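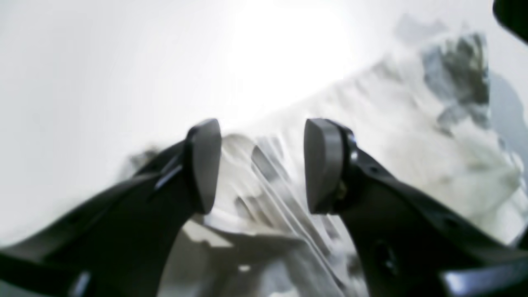

Kilosine's port of Surnalora to phones goes into closed testing in April, and the studio's lead engineer, Kayode Omoregie, has spent most of the past year removing things from it. The PC version keeps 400 units active on a map. The mobile build started with the same ceiling and could not hold 30 frames per second on the older of the two test phones.

"The renderer was fine," Omoregie said. "The pathfinding was the cost. Every unit asked for a new route each time a door opened."

The fix was to group units by destination and compute one route per group. Individual units then steer locally around obstacles. Omoregie said the change saved enough processor time to leave the unit ceiling where it was, though units in narrow corridors now queue in a way that PC players will notice.

Zaid Hamdan, who handles the network code, described a different set of limits. A phone may move from Wi-Fi to a cellular connection in the middle of a match, and the PC version treated any change of address as a disconnect. The mobile client now carries a session token that lets it resume within 2 seconds. After that, the match continues and the player's units hold position until the client catches up.

"We tried having the AI take over," Hamdan said. "Testers came back to find their army across the river. They preferred it standing still."

Cross-play with PC is not planned for launch. Hamdan said the two versions run the simulation at different tick rates, and matching them would mean slowing the PC side.

Controls went through several revisions. The first used a virtual cursor. The current one relies on drag selection with one finger and camera movement with two, plus a row of saved groups along the left edge. Omoregie wants the row to be movable before release. "Left-handed players asked for it in the first round, and it still isn't in," he said.

The Aso campaign will ship complete. The Sayegh maps will follow in a later update, as their water effects need a separate shader path on mobile graphics chips. Save files will not transfer from PC. Bug 1582, which drops audio when a call comes in, remains open.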